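The Arm in Aisle Nothing: Automation and Staff Work at a Grocery Fulfillment Site

Student project report, Work and Organization module
Lerato Buthelezi

1. Where this started

I picked this topic in June, mostly because my cousin's former employer would let me in the building. The company is called Memau. It packs grocery orders for people who would like an onion but would not like to go and get one. The site I visited is a converted furniture warehouse with 114 staff across all shifts, a canteen with one working microwave, and a training area behind the chilled section that everyone calls the shop.

The shop is where Memau is trying out picking arms from a supplier named Koyama. The arms run on scheduling software called Fiseo, and the whole thing is watched over by a safety system from Trutasent, whose main contribution during my visits was a polite chime. I heard the chime a lot. I still hear it when I am trying to sleep.

My question was a simple one: when an arm does part of a picker's job, what happens to the rest of the picker's job? The company's slides say staff are "freed for higher-value tasks." I wanted to find out what those tasks were, and whether anyone on the floor had met one.

2. How I went about it

I spent nine shifts on site, following people around with a notebook and getting in the way. I did long interviews with two pickers, two shift leads, one maintenance technician and a woman from payroll who had opinions. All of them asked to be named by job only, so that is what I have done. I also handed out a short paper survey. The return rate was poor, and one copy came back with a shopping list on it.

I should say what I did not do. I did not see any performance figures except the ones on the break room wall, and I was not allowed to sit in on meetings with the suppliers. So this report is about what people do and what they say about it. Anyone hoping for a cost curve will have to look elsewhere.

3. The job before

A picker at Memau walks. That is the main thing to understand. You get a handheld scanner and a cart, the scanner tells you a shelf, you go to the shelf, you take the thing, you scan the thing, you go to the next shelf. A full shift in the busy season can mean 400 items for one person. The older of the two pickers I interviewed described it as "going shopping for somebody who hates you," but she said it fondly.

Inside that walking there is a lot of small judgment that is not written anywhere. Which avocado goes to an order with a delivery slot tonight, and which to one for tomorrow. When to put the bread in. Whether a bag of chips with a slightly puffy corner is going to be a complaint. New hires learn this by standing next to someone who knows it, and being told off quietly.

There is also talking. The pickers cross paths all day, and a good part of what they know travels that way: the chilled door is sticking again, the scanner with the blue tape drops its connection near the back wall, the shift lead is in a mood. I had not planned to study gossip, but it turned out to be half my notes.

4. The job during

Each arm works at a fixed station. Goods come to it, either on shelves beside the station or in baskets and crates that a person brings. So the walking has been cut down a lot for anyone assigned there, and people who have bad knees are very happy about this. I want to be fair about it. One shift lead told me he had two people on his crew who would have quit by winter without the station work.

What replaced the walking is tending. A tender fills the station, clears the station, answers the chime, and fixes whatever the arm has done. The arm has a limited range of complaints, and the tenders have learned them the way you learn a toddler's. A long pause means it cannot decide where to grab. A short pause and a retreat means it tried and lost its nerve. Two chimes means a human hand is too close, and is usually followed by a human word.

Setting things up for the arm has become a skill of its own. One tender told me she now puts items down "so it can have a chance," with handles outward and nothing leaning on anything. She had never been asked to do this. It is in no training document I could find. When I mentioned it to the technician, he was surprised, and then a little annoyed, as he had been telling the supplier how well the arm was doing with her crates.

That is my first real finding. Part of the arm's success is done by people, in advance, for free, and it gets counted as the arm's.

5. Practice vegetables
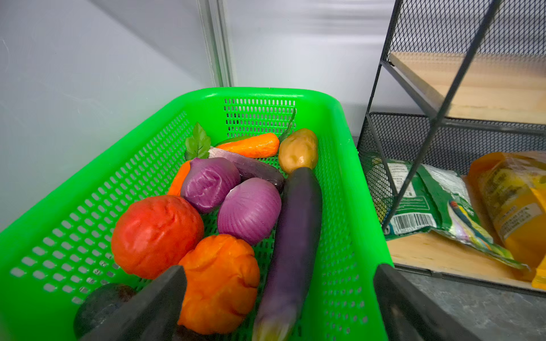 The training side of the project has produced the strangest new task on the site, which is looking after food that isn't food. Real produce does not survive a day of being picked up and put down by a machine, so the shop practices on imitation vegetables, and someone has to see to them. The tenders have become connoisseurs. With the arm's two dark fingers down at the green basket, you can see why they talk about it as they do: an orange pepper is right between the fingertips, looking easy, while the long eggplant lies diagonally beside two purple onions with a potato resting against the far end of it. Anyone who has pulled one thing out of a full drawer knows how that can go. The tenders call this kind of basket "a Thanksgiving," and they build them when the technician asks for something hard. Building a difficult pile on purpose takes more thought than I expected, and the younger picker, who spent three years learning to pack things so they would not shift, finds it physically painful to watch.

She also pointed out that nothing in the basket can be bruised. A practice tomato forgives everyone. The judgment I described in section 3 (this one for tonight, that one for tomorrow) is not something the shop is set up to teach, and when I asked who would be doing that part later on, I was told it would be handled downstream. I asked what was downstream. It was her.

6. What people think it changes

Opinions did not divide the way I had guessed. I expected the long-serving staff to be against the arms and the newer ones to be relaxed. If anything it ran the other way. The long-serving staff have seen several improvements come and go (there was a voice headset once, now in a drawer) and treat the arms as weather. It is the newer people who worry, mainly about what they will be able to put on a résumé. "Picker" is a job other warehouses recognize. "Tender" is a word Memau made up, and it pays the same.

Pay came up in every interview. The woman from payroll explained that tending sits in the same grade as picking because it has the same entry requirements. The tenders answer that it has the same entry requirements because nobody has written down what it requires. Both of these are true, and I watched them be true at each other across a canteen table for most of a lunch break.

The second complaint was quieter and I nearly missed it. Station work is lonely. The arm stays where it is, so the tender does too, and the news about the sticking door no longer reaches her. One shift lead has started rotating people between stations and carts every 2 hours, which he put down as an ergonomic measure on the form. He told me it was really so they would talk to each other. The form did not have a box for that.

The third was about blame. Fiseo keeps a log of every stop, and the log has a field for the cause. The options are "item," "equipment" and "operator." A basket that was filled badly is logged as operator. A basket that was filled perfectly well, but which the arm did not care for, is also logged as operator, since a person put it there. The technician agrees that this is wrong and says a fourth option has been requested. He has requested it more than once.

7. What I would suggest

I was told a report like this needs recommendations, so I have kept to ones that people on the floor raised first.

Write down what tenders do, including the careful placing of items, and do it by watching them for a full shift. Have a grade review after that, when there is something to review.

Change the cause field in the log. "Unclear" would do.

Keep the rotation, and call it what it is.

Give the tenders time in the supplier calls. They know why the arm stops before the arm does, and at present this reaches Koyama as a number in a spreadsheet.

8. Limits, and a thank you

Nine shifts is not long. I came when the arms were still partly in training, and a visit a year from now might find a different job altogether. My sample leans toward people who like to talk, for obvious reasons. I also became fond of several of them, and I have tried to keep that out of the findings and probably failed in section 6.

Thanks to everyone at Memau who let me stand in their way, and to the older picker for checking my notes on section 3 and crossing out one word. My notebook is still somewhere behind the chilled section. If it is found, please post it to the department office.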